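Studio project report, second year architecture
Subject: conversion of the Prelura depot, Cladberg, into a neighborhood library
Submitted Monday, March 4, 2019

1. What we were asked to do

The brief gave us a disused bus depot and asked for a library with a reading garden. The program listed 1463 square meters of indoor space on a plot of 2854 square meters. It also asked for a building that is "open to everyone at all times," which I have trouble with, and I will come back to it.

Our group drew the first scheme in December. It was a ring of reading rooms around a covered court, with the old repair pit turned into a sunken children's area. The tutors liked the model. I liked it less every week after that, and this report is partly a record of why.

2. The court

Almost every scheme in the studio had a court in it. Ours was meant to bring daylight into the deep plan, let air move through the rooms and give people a place to meet. Those are the three things courts are always said to do. I tried to check each of them.

Daylight works, up to a point. The rooms facing the court are bright near the glass and get dark quickly toward the back wall, where we had placed most of the desks. Moving the desks forward blocks the route around the ring. We ended up cutting the depth of the north rooms and losing shelving, and the shelving was already short.

On air movement I have nothing to show. The section drawing has blue arrows on it. The arrows came from a previous project at the school and were copied into ours, with the wind blowing from the wrong side. I have taken them out. Someone should run a proper simulation before the arrows go back in.

As for people meeting, I visited the court at the Ponce community center on two afternoons. It has good benches and a nice tree. People crossed it to get to the parking lot.

3. Partitions and openings

The second scheme replaces the solid inner walls with slotted screens. The thinking was that a screen gives some privacy and still lets you know the next room is there. We looked at slot width, at how much solid band to leave between rows, and at what happens when two screens overlap. The Nikeck panel system was suggested to us and the cost estimate is based on it, but its catalog only gives acoustic values for the closed version. A screen full of holes will not keep out the noise of a story hour. We put the children's area at the far end of the plan for that reason, and the quiet room at the other.

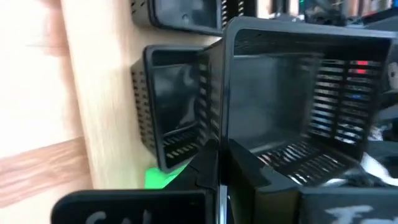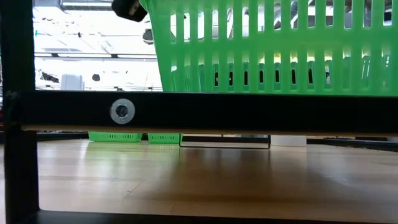
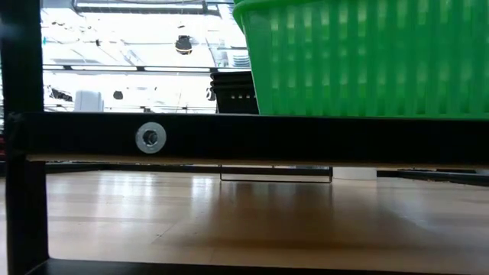
Whether any of this adds up to a better library was argued over at the interim review. One visitor from the Cladberg residents' group said the screens looked fine to her but she had counted the toilets on the plan and found two, both at the end with the quiet room, so a parent with a small child would have to walk the whole building and back. She was right. She also asked where you would leave a stroller, and we had no answer to that either.

The third scheme, the one submitted, has a second toilet block beside the repair pit and a stroller bay just inside the east door. It cost us the exhibition wall. I don't think it will be missed.

4. Open at all times

The brief's phrase got repeated in nearly every presentation. In our plan the garden gate can stay open when the library is locked, and that is as far as we got. The court can't be left open at night without a second set of doors between it and each reading room. The budget has no line for those doors, or for the staff to lock them. I would sooner write "the garden is open late" on the drawing and mean it.

5. Keeping the depot

We kept the steel roof, the long brick wall on the street and the pit. The roof decision was made early and mostly on looks. It needs insulation over its whole area, and the estimate for that arrived after the design was fixed. A new roof over a smaller plan may have been cheaper. We didn't price it, so I can't say.

The garden has 229 square meters of planting, with the rest paved to match the old turning area. That is a lot of paving for something called a garden.

6. Still open

Acoustic figures for the perforated panels.
Airflow through the court, summer and winter.
Drainage of the repair pit, which is below the level of the street sewer.
Shelving: the submitted plan is still short in the north rooms.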